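1/20/22　文/阿穗

搬家第三周，厨房总算能用了

先说结论，厨房能用，但还没完。橱柜最里面那扇门关不严，师傅说过完年来，我猜是二月。算了，先这样。

好久没更，有人留言问我是不是不写了。没有，就是搬家。搬家这件事把人掏空。旧房子住了六年，以为东西不多，最后打包出来44个箱子，光厨房就占了小一半。我妈在电话那头说你一个人哪来那么多锅。我也想问。

今天就写厨房，趁着还记得。想到哪写到哪，别指望有条理。

一、扔

搬之前先扔。扔得很狠。

塑料保鲜盒，盖子和盒子对不上的全扔。这种东西很神奇，买的时候成套，过两年盒子还在，盖子走光。香料也扔了一批，有一瓶肉豆蔻，过期日期我都不好意思写。闻一下，什么味都没有，跟木屑似的。

不粘锅扔了两口。涂层早花了，一直舍不得，煎蛋要倒半锅油才不粘，图什么呢。扔完那天晚上想煎个蛋，站在灶台前愣了一会，想起来没锅了。煮了面。

舍不得扔的：外婆的擀面杖。一只缺口的蓝碗，盛酱油用。还有一沓外卖送的筷子，最后也搬过来了，别问。

二、箱子

经验一条，箱子别装太满。我把铸铁锅跟一摞盘子放一个箱，自以为聪明，盘子之间垫了毛巾，锅放最底下。到了新家，搬家师傅一放，咔。碎了三个。都是白盘子，没图案的，倒也好配。

经验二，箱子外面写字，写清楚。我写了好几个"杂"。拆到第三个"杂"的时候想给当时的自己打电话。开瓶器就在某一个"杂"里面，到昨天才找着，之前那瓶酒是去楼下便利店请店员开的。他很淡定，大概见多了。

经验三，第一晚要用的东西单独放一个包。热水壶，一只杯子，一只碗，剪刀，盐。我没放盐。第一晚的白煮蛋蘸的酱油，用小勺一点一点浇，也行，挺鲜。

运费600，说好的价，没加，楼层也没另算。师傅两个人，话很少，中间喝了口水接着干。走的时候其中一个看了看我的厨房说，窗户不错。我高兴了半天。

三、窗户

窗户确实不错。朝东，早上七点多光就进来，能照到水槽。旧厨房没有窗，只有个排风口，白天也得开灯。洗碗的时候有个东西可以看，跟没有，差很多。楼下是一排矮树，我还不认识，等春天长叶子再查。

窗台上现在放着一盆薄荷，邻居给的。楼道里碰上，她问我新搬来的吧，我说是，第二天门口就有一盆薄荷。我回了一袋橘子。目前外交关系良好。

四、灶台高度这件事

以前从来没想过灶台有高低之分。旧房子那个偏矮，切一顿饭的菜腰就酸，我一直以为是自己腰不行。新的高了一截，站直就能切，切完一整棵白菜没感觉。原来腰没事。白贴了那么多膏药。

不过高也有高的问题，炒菜的时候锅沿也跟着高了，颠锅颠不动。我本来也不会颠。

五、买了什么

列一下，纯流水帐，不是推荐，没人给我钱。

一口平底锅，Ornine的，349。纠结了四天。店里小姑娘说这个冬天卖得好，我说我夏天也要用，她笑了。用到现在煎过饺子，煎过豆腐，豆腐翻面没碎，给满分。有点沉，单手端久了手腕累。

一块砧板，Jeneo，打折买的。背面有一圈槽，切番茄汁水不会流到台面上，这个我喜欢。缺点是在水槽里洗要斜着放，正着放不进去。买前没量，怪我。

一盏灯，Miltano，装在台面上方。这个不便宜，而且装的时候把墙面打花了一块，现在用一张日历挡着。灯光偏黄，切出来的肉看着都新鲜。

厨房前前后后花了1,941，灯和锅是大头，剩下全是零碎。抹布，沥水篮，挂钩，密封夹，一个买错尺寸又退掉重买的垃圾桶。零碎最吓人，每样十几块，加起来一看，嗯。

没买的：洗碗机。再看看吧。空气炸锅。朋友们轮流劝我，已经劝了两年，我还能撑。

六、东西放哪

这个改了四遍。

第一遍是按种类放。锅跟锅，碗跟碗，调料跟调料，整齐得像商店。做了一顿饭就发现不行，炒个青菜在厨房里来回走，盐在左边，锅在右边，油在身后。跟赶集一样。

第二遍按用的地方放。灶台旁边放油盐酱油，水槽旁边放盆跟刷子，切菜的地方放刀。好多了。但是酱油瓶放灶台边上一层油，每天都要擦，我不是每天都擦东西的人。

第三遍放进了抽屉。酱油放抽屉，倒了一次。不提了。

第四遍就是现在这样。每天用的挂出来或者摆出来，一周用一次的放抽屉，过年才用的上顶柜。蒸笼上顶柜了，结果前天突然想吃馒头，又搬椅子拿下来。规矩都是拿来破的。

有一点体会，台面上能少放就少放，但也别追求全空。全空的台面好看是好看，每次做饭都像第一次到别人家做饭，找什么都要开门。我现在台面上留了油、盐、一罐勺子叉子，看着有点乱，用着顺手。顺手要紧。

七、顺便说个菜

搬完家头一顿正经饭，做的是茄子面。菜谱是从一本旧书里看来的，作者叫Brunello Zanetti，写他小时候在Messina吃的东西，书名我忘了，封面掉了。里面的菜谱写得很随便，盐"够了就行"，炸到"看着对了"。我喜欢这种，跟我妈一个路子。

做法大概说一下：

茄子两根，切滚刀块，撒盐放半小时，出水擦干。这步别省，我省过，吸油吸得像海绵。

油多一点，中火，茄子煎到边上发焦，捞出来放一边。同一口锅，剩的油别倒，下蒜，蒜香了下番茄。番茄用罐头的就行，冬天的鲜番茄没味道，硬邦邦的，不如罐头。捣烂，小火咕嘟二十分钟。中间尝一下，酸就搁一小撮糖。

面煮到差一分钟熟，捞进酱里，加一勺面汤，茄子倒回去，搅。关火。书上说要撒一种咸的硬奶酪，我没有，撒了点冰箱里剩的奶酪碎，也好吃。薄荷掐了两片扔上面，书上写的是罗勒，但邻居给的是薄荷。味道有点怪，第二口就习惯了。

一个人吃了两个人的量。坐在箱子上吃的，餐桌那会儿还没拼。

八、还没弄完的

橱柜那扇门，前面说了。

水龙头有一点点松，拧紧了两天又松，不漏，就是晃。

冰箱的声音。夜里一点会响一下，像有人放下一个杯子。第一次吓醒了，现在醒都不醒。

调料瓶的标签还没贴。白胡椒跟姜粉长得太像，上礼拜的蛋花汤就是姜味的。暖和倒是暖和。

还有油烟机。吸力可以，声音也大，开着的时候听不见电话。我妈打来三个没接着，以为我出事了，后来打给了我弟，我弟打给我，我还是没听见。现在做饭前先给我妈发条消息，"炒菜了"。她回一个大拇指。每天两次，很有仪式敢。

九、闲话

搬家之前有人跟我讲，新厨房要用满一个月才算自己的。现在三周，我觉得差不多了。昨天半夜起来倒水，没开灯，手一伸就摸到了杯子，倒完喝完放回去，中间什么都没碰倒。回床上躺下才反应过来。在旧房子练这个用了好几年。

下一篇想写写书架，如果那几箱书拆得完的话。也可能写楼下那家馄饨店，去了三回了，老板还没记住我不要香菜。留言我都看，回得慢，见谅。

还有之前问我旧房子那张桌子卖不卖的，已经送人了，不好意思，早该说的。

先到这，水开了。
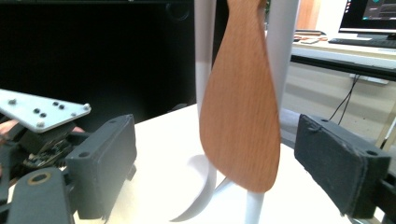

挂着的木铲，白架子。

联系：页面留言或站内信　|　© 阿穗的小灶台，文字转载请先说一声　|　回到顶部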